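Washing Up by Hand in Shared Kitchens: Water Use and Habits in the Benden Residence

Project report, Household Resources course
Nermin Yüksel and Hatice Türkmen

1. Background

Students who move into shared housing usually take over a kitchen that someone else has set up. The Benden residence has no dishwashers, so all dishes are washed by hand in a single-bowl sink. Water is included in the rent. Residents never see a bill and have no direct reason to think about how much they use.

We wanted to know how people in the building wash up, how much water they use for an ordinary load, and whether a small change in method would make a difference. We picked washing up over showers or laundry for a practical reason. It happens in a shared room, it takes a short time, and people did not mind being asked about it.

2. Questions

Our first question was how much water a resident uses to wash a fixed set of dishes in the usual way. The second was how much the same resident uses when asked to wash in a filled basin and rinse at the end. We also asked what people thought of the two methods and which one they would keep using.

3. Method

We recruited 22 residents through a notice by the mailboxes. Each person washed the same set twice, once with their normal method and once with the basin method. The set was made up of plates, bowls, glasses, forks, one frying pan and one saucepan. Before each wash we spread a measured spoonful of tomato sauce on every plate and bowl and let it stand for 40 minutes. The pans got a thin layer of cooked oatmeal, which sticks more than sauce does.

Water was measured with a Tevance flow meter screwed onto the faucet. We wrote down the reading before and after each wash. The dish soap was Prisgate unscented, the same bottle type for everyone. Participants could use as much soap as they liked.

Half of the group started with their normal method and the other half started with the basin. All sessions were held in the second floor kitchen, mostly in the late afternoon. We had planned to use the ground floor kitchen too, but the faucet thread there did not fit the meter and the adapter we ordered was the wrong size. 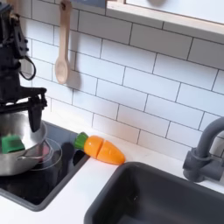

After the second wash, each participant filled in a one-page form. It asked how clean they thought the dishes were, how tiring each method was, and how they had learned to wash dishes in the first place. Hatice checked the dishes under the counter lamp and noted any food left on them. She was not told which method had been used.

4. Results

The basin method used less water for nearly everyone. On average it took 31 percent less than the participant's own method. Two people used more water with the basin. Both of them emptied and refilled it partway through, and one did so before starting on the pans.

The normal methods varied a lot. Most participants left the faucet running while they scrubbed, at least for part of the load. Some turned it off between items. A few already used a bowl or the saucepan to hold soapy water, and their two readings were close together.

The pans accounted for a large share of the water in both methods. People tended to scrub under a running stream when the oatmeal did not come off. Those who filled the saucepan first and left it until last had less trouble with it.

We found no clear difference in how clean the dishes were. Glasses washed in the basin after the plates sometimes had a greasy film, and we marked these down. When glasses went in first, the film did not appear.

On the forms, the basin method was rated as slower. Several participants wrote that they did not like putting their hands in dirty water. Most said they had learned to wash dishes from a parent or grandparent and had never thought about changing how they did it.

5. Problems

People knew they were being measured, and this probably made them more careful than usual in both washes. One Friday session had to be repeated after the meter was knocked loose and leaked onto the counter. We also did not record water temperature. Heating the water takes energy, so a full comparison would need that number.

The group was small and came from one building. Our instructor, Dr. Salameh, pointed out that residents who answer a notice about washing dishes may already care about the topic more than their neighbors do.

6. Suggestions

We recommend that the residence put one basin in each kitchen and a short card near the sink. The card should say to wash glasses first and to soak pans while the rest is being done. If the project is continued next January, we would add a thermometer and leave the meter in place for longer, so that residents get used to it before any readings are taken.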